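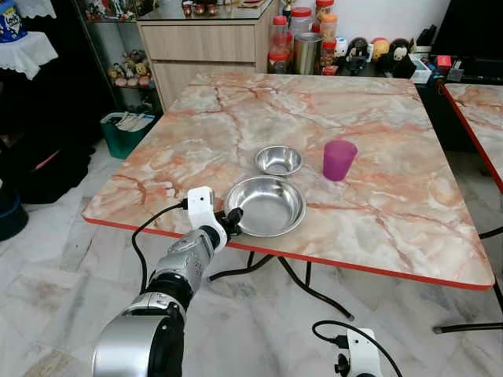 PARKMONT, June

Home | Local | Business | Opinion | Contact

Print this story | E-mail this story

A robot that can set a table is still a way off, but the people at Skireo would like you to know they are collecting the practice runs. The company has been recording short kitchen-table tasks in a Parkmont house, with bowls, a cup and cutlery as the whole of the equipment. The target is 300 recordings by the end of the month. So far it has 37.

Each recording is one attempt at one small job, such as shifting a bowl or putting a cup beside it. The files go to Wedia, which will use them to train a learning program called Kawaguchi. Project lead Theerawat Thongdee said 11 of the first batch had already been thrown out for poor labelling, and that the rest were "good, varied material."

How varied is open to question. The same sort of folding table and the same few dishes turn up again and again, and a program raised on them may have little to say about a crowded sink or a chipped plate.
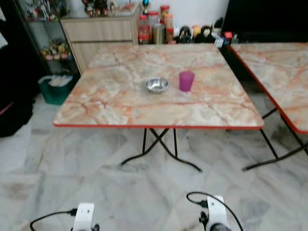

Lovely Castillo told the Parkmont residents' meeting that she had no quarrel with the machines, only with the promises. She wanted to know who would check the finished program in a kitchen it had never seen, and said she had not been given an answer.

Skireo says a second house will be added later, though it would not name a date or a suburb. It also would not say what share of attempts go wrong — a figure that would be useful to anyone being asked to get excited. 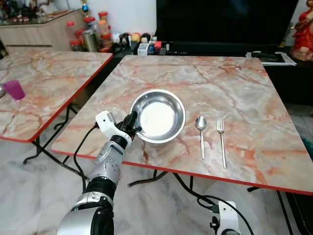 Wedia plans to test Kawaguchi on 21 tasks once the recordings are in. All of them are drawn from the list used for the training.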